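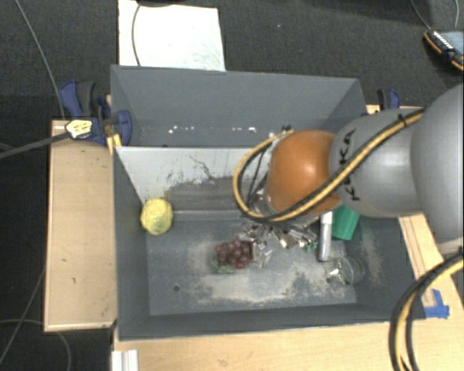 How do you keep grapes and a drinking glass in the same storage bin?

Fanni Farkas
Jun 18, 2024

Hello everybody. I have a dark gray bin which is divided along its length, one narrow part at the back and a bigger part in front. I use it to carry things for lunch to our garden plot. In the front part I put grapes with the leaves still on, a green cup, a clear glass and a yellow ball for my son. The glass always ends up lying on the floor of the bin, and I am afraid that one day it will break and the pieces will go into the grapes. Should I put the glass in the narrow part? Or is it better to buy a second divider? I would like to not spend much money.

Naledi Makhubela

I would move the glass to the narrow part, if it is wide enough. Please measure first at the bottom, many bins are narrower there than at the top. Roll the glass in a dish towel and lay it down, and put one more folded towel at each end so it cannot slide.

The grapes should go in a box with a lid. I take off the leaves before, they become soft and stick to everything. The ball can stay in the big part, it is only not good to have it on top of the fruit.

A second divider I bought once, from Nirkden. It was 17 dollars and it did not fit my bin, so check the size of the slots.

Canpolat253

just get a plastic glass

Fanni Farkas

Thank you both. I measured and the glass goes in the back part with the towel around it. For the grapes I will look for a box with lid this week.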